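Setting Up a Callback Queue in Kitel

Callers who would otherwise wait on hold can be offered a callback instead. They keep their place in line, hang up, and get a call when an agent is free. This page covers building a callback queue in Kitel, from the first settings to the test calls. It assumes you already have at least one voice queue running and that you can sign in as a supervisor or administrator.

The steps were written by Kacper Szczepańska using the setup at the Van Beek support desk in Flekurdale, which has 26 agents on three voice queues. Your menus may look a little different if your account has a custom layout.

Before you start

Check the outbound permissions on your trunk. A callback is an outbound call, and many support desks have trunks that only accept inbound traffic. Go to Admin, then Trunks, and look at the Direction column. It should say Both. If it says In, ask your phone provider to change it, and allow a day or two.

You will also need a caller ID that customers will recognize. Use the same number they dialed. If callbacks go out from a number nobody has seen before, a lot of them will go to voicemail.

Last, find your queue hours. Write down the closing time and the time agents really stop taking calls. At Van Beek these were half an hour apart, and that gap caused most of the early trouble.

Step 1: Create the callback profile

Open Queues, then Profiles, and click New. Choose Callback as the type. Give it a name that includes the voice queue it belongs to, such as Billing Callback. You will see this name in reports, so keep it short.

Leave the profile turned off for now. The switch is at the top right. If you turn it on before the prompts are loaded, callers will hear silence where the offer should be.

Step 2: Decide when to make the offer

Under Offer Rules there are two settings that matter.

Wait threshold is the estimated wait, in seconds, at which a caller hears the offer. The Van Beek desk looked at a month of hang-ups and found that callers who gave up had waited 218 seconds on average. The threshold went well under that, at 120. Pull your own number from the Abandoned Calls report before you pick one. A threshold that is too low will fill the callback list with people who could have been answered in a minute.

Repeat offer controls whether someone who says no is asked again. Set it to once, after another three minutes. More than that gets annoying.

Step 3: Record the prompts

You need four prompts: the offer, the number check, the confirmation, and the greeting that plays when you call the person back. Keep the offer under 15 seconds. This wording has worked well:

"All our agents are helping other customers. We can call you back without you losing your place in line. To get a call back, press 1. To stay on the line, keep holding."

The number check reads back the number the caller is using and lets them enter another one. Do not skip it. People call from office lines that cannot take a direct call, and from cell phones with a dying battery.

Upload the files under Prompts. Kitel takes WAV files, mono, 8 kHz. Other formats will upload but play back too fast or not at all. Listen to each one from the Prompts page before moving on.

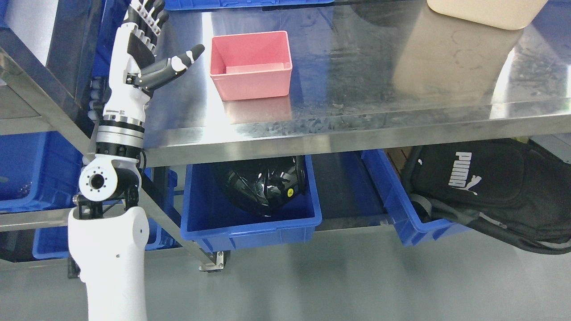

Can a caller change the callback number after hanging up?
Only by calling in again. The new request replaces the old one if the caller enters the same account number, and the original place in line is kept.

Step 4: Set the routing

Go to the Routing tab of the profile. Pick the voice queue from the list and choose how callbacks are mixed in with live calls. There are two choices.

In Order treats the callback as if the caller had stayed on the line. When their turn comes up, the system reserves an agent and dials.

Agent Idle waits for a quiet moment. It is easier on the queue, but on a busy day the quiet moment may not come until late afternoon. Use In Order unless you have told callers to expect a call at some point in the day.

Next, choose who gets the first ring. With Agent First, the agent sees the customer's details and then the call is placed. With Customer First, the customer is dialed and then connected to the next agent. Agent First costs a little agent time, but the customer never picks up to more hold music.

Step 5: Set retries and cutoffs

Set attempts to 3 and the gap between attempts to 6 minutes. Leave a voicemail on the last attempt only. The voicemail should give the queue's hours and a number to call.

The cutoff is the time of day after which the offer stops. Take the time agents stop taking calls and subtract your usual wait. If agents stop at 5:30 p.m. and waits run to 40 minutes in the last hour, stop the offer at 4:50 p.m.

Then choose what happens to requests still open at closing. Carry Over moves them to the top of the list the next morning. Cancel drops them and can send a text message. Carry Over is the better choice for most desks – but make sure the confirmation prompt says the call may come the next business day.

Step 6: Link to your ticket system

This step is optional. If you use Ostik for tickets, open Integrations, choose Ostik, and paste in the key from your Ostik account page. Tick Create Ticket on Request. Each callback will then open a ticket with the phone number, the queue, and the time of the request.

Leave Close Ticket on Connect unticked. It closes the ticket as soon as the agent and customer are joined, before any work has been done.

Step 7: Test

Turn the profile on and set the wait threshold to 1 second so that every call gets the offer. Do this outside business hours or on a test queue. Then run these calls:

Accept the callback and answer it.
Accept the callback, enter a different number, and answer on that phone.
Accept the callback and let all attempts ring out.
Decline the offer and stay on the line.
Call after the cutoff and check that no offer plays.

Look at the Callback Log after each one. The status should read Completed, Unreachable, or Declined. If it says Pending for longer than the retry gap, the trunk permission is the first thing to check.

Put the threshold back to its real value when you are done.

After the first week

Compare the abandoned call rate with the week before, and look at how many callbacks were answered on the first attempt. If first attempts are going unanswered, check the caller ID. Agents should also be asked what they are hearing from customers – the log will not show that a prompt is confusing.

Revisit the threshold when call volume changes. Van Beek raises it in August, when the desk is quiet, and lowers it again in the fall.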